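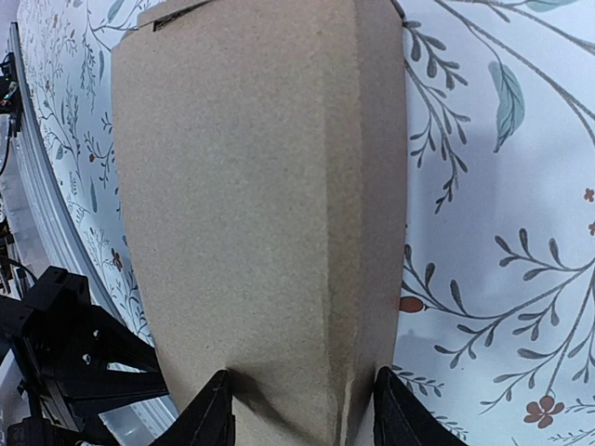

3. Unpacking and Repacking the Carton

The Gumel storage bench ships in one plain cardboard carton. The carton has no printing on it, so check the delivery slip for the Flerncombe order code before you open anything. Keep the carton until the bench is fully assembled. Returns are only accepted in the original box.

Before you start

Clear a flat space on the floor or on a sturdy table. If the surface has a finish or a fabric cover you care about, lay down a blanket first — cardboard dust and grit will scratch.

Unpacking

1. Stand the carton upright with the top flaps facing you.
2. Look over the corners and the long folds. Light creasing along a fold is normal and does not affect the contents. If a side is punctured or torn through, stop and go to Section 8, Damaged Deliveries.
3. Slit the tape along the center seam. Set the blade no deeper than the tape.
4. Open the two short flaps, then the two long ones.
5. Lift out the hardware bag and the top tray.
6. Tip the carton gently onto its side and slide the panels out. Do not pull them up by their edges.
7. Check the parts against the list in Section 2. The hardware bag holds 40 screws.

CAUTION: The seat panel is heavy. Two people should do step 6.

CAUTION: Keep the plastic sleeves away from small children and pets.

Repacking

1. Slide the panels back in with the largest one against the back wall of the carton.
2. Put the top tray in and lay the hardware bag in its recess.
3. Fold the short flaps down first. Fold the long flaps over them and press along the seam.
4. If a flap rides up and leaves a gap at the edge, open the carton again and reseat the tray. Do not force the flap down with tape.
5. Tape the center seam, then run one strip across each end.

Note: Use packing tape, not masking tape. Masking tape lets go in a cold garage.

Note: The Trarnness bench (model 377) uses the same carton with a thicker tray. Trays cannot be swapped between the two models.

Storing the empty carton

Cut the bottom tape and fold the carton flat along its existing folds. Store it somewhere dry, on its long edge. Do not stack anything on top of it.

Go to Section 4 to attach the legs.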